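Chapter 5
Chores, Repairs, and Other Unfinished Work

In this chapter
Why some jobs were automated early and others were not
The difference between a task and a motion
Repair and disassembly as test cases
How to read a success rate

Key terms: fixture, compliance, cycle time, recovery, structured setting

A dishwasher is a machine that does a household chore, and it has done so for generations. It does not pick up a plate. A person scrapes the plate, finds a slot for it, closes the door, and later puts everything back in the cupboard. The washing was automated and the handling was left alone. Much of this chapter is about the handling.

Chapter 4 dealt with factory lines, where parts arrive in the same place and facing the same way every time. Engineers call this a structured setting. A kitchen is not one, and neither is a repair bench. The person working there copes with a drawer that sticks or a screw that was put in crooked, and usually does not notice having done so.

Consider the case of Padness, a small maker of laundry equipment. In December its engineers tested a folding machine on 1,207 towels, all from the same supplier, and were pleased with the results. They then ran a second test of 2,511 items taken from ordinary family loads. The machine handled most of the towels in that second test. It did poorly with fitted sheets, children's clothing, and anything inside out. The company sold the machine to hotels and dropped its plans for a home model. We will return to the Padness figures in Section 5.3, where you will be asked to work out what the first test did and did not measure.

The shop floor has its own version of this problem. Building a product and fixing one use many of the same motions, but a repair shop may see a dozen models in a morning. Standamier, which refurbishes office equipment, and Galang, which takes it apart for materials, both still rely on people for most bench work. Their reasons differ. Standamier needs the parts to survive. Galang needs speed, and a careful machine is often a slow one. 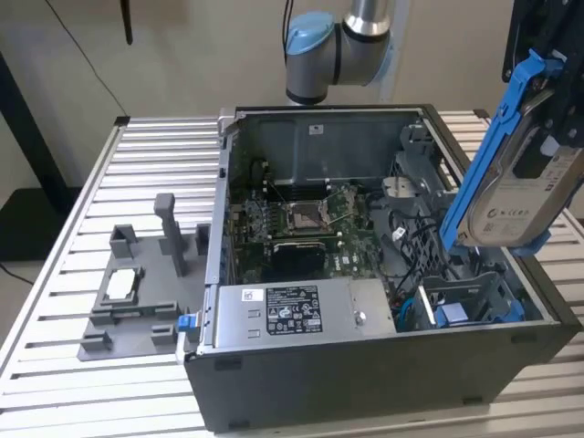
Desktop computers make a useful example for the rest of the chapter. They were designed to be opened by technicians, and many of their parts come out without much force. Even so, the inside of a case is crowded. A hard drive in its blue plastic caddy is a good shape for a gripper to hold, stiff and flat-sided, and a machine can be taught to carry one. The black cables bundled in the drive cage are harder. They bend, they hide one another, and they seldom lie the same way in two machines. When you read a claim that a robot can service computers, ask which of these parts it was tested on.

Section 5.1 defines a task and breaks one down into motions. Section 5.2 covers grasping, with measurements from the Trirow bench trials. Section 5.4 takes up cost, including the cost of having a person stand by to help.

Before You Read
Choose a chore you did this week. Write down every step, including the ones you did without thinking. Mark the steps that would change if you did the same chore in someone else's home. Keep your list for the exercise at the end of Section 5.1.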